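Thursday, February 5, 2026
Notebook, Partington workshop, dye bench

Continued with the washing test of the Jenard indigo samples. Last week I washed the cotton strips with soap flakes only, and the result was uneven, so now I repeat with a liquid detergent. Bath at 60 degrees, three strips for each mordant, 854 ml of water in every jar. The jars are the tall ones from Erkness because the wide ones lose heat too quickly.

I want to write down one thing which I forgot before: the detergent has to be mixed in the water before the strip goes in. When it is poured on the cloth directly, it leaves a pale spot, and then I measure the spot and not the dye.
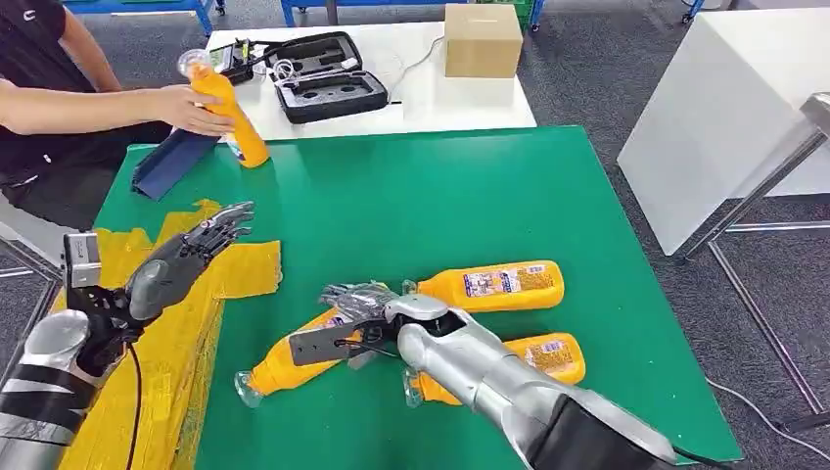
Embridge wrote back at noon that the pale spots may also come from brightener in the detergent, and that their own lab changed to a product without it and repeated the whole series. They asked if we kept the unwashed halves. We did, they are in the brown envelope in the second drawer, except alum batch B, which I can not find.

So I must check for brightener first. I will put a drop from each detergent on filter paper, let it dry and look under the UV lamp. If the spot is bright blue, this detergent is out of the test.

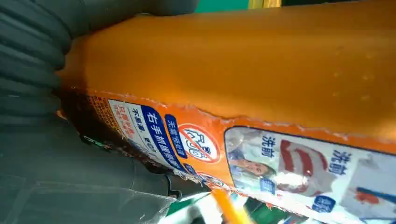 The strips with iron should also be looked at under the lamp, both halves side by side. My feeling is that iron became more gray after the soap, but I had no good light that day and I do not trust the note.

Sample 1183 has a loose thread on the left side. Do not pull it, please, I need the full width for the rubbing test.

Still to do: order filter paper, ask Jenard for the recipe of the second vat, find alum B. The lamp is in the cold room and the key for it hangs by the sink.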